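Read the Atham paper twice now. The claim: hand-held grippers, no robot in the room during collection, and a policy that carries over to an arm afterward. A few gripes, in order.

They have 1,966 demos. Sounds like plenty. Then you reach the appendix and learn they came from 11 people in one lab, all on the same kind of white table. That's a lot of repeats of one afternoon's habits.
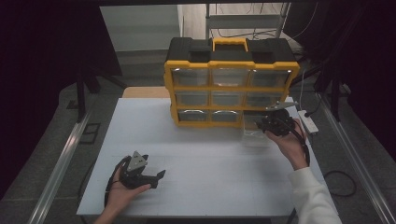
Drawer task, both grippers in hand, small clear container by the bottom right drawer.

Clear drawers, clear container, white table. I like that they picked something hard to see. I don't like that the results table lumps it in with the easy tasks and gives you one average.

Fanni Bakos asked the right question in the replies – how many demos were thrown out before training? More than 600, says the author. So a quarter of the work went in the trash and the "fast and cheap" line never mentions it.

Also, a person's wrist does things an arm can't. If the filter drops every motion the arm couldn't copy, say so up front. It's in a footnote on page 26.

I'd still like this to work. Weidong Wei's group is trying to repeat it at Duan with their own organizer and different lighting. I'll wait for that one before I change how we collect anything.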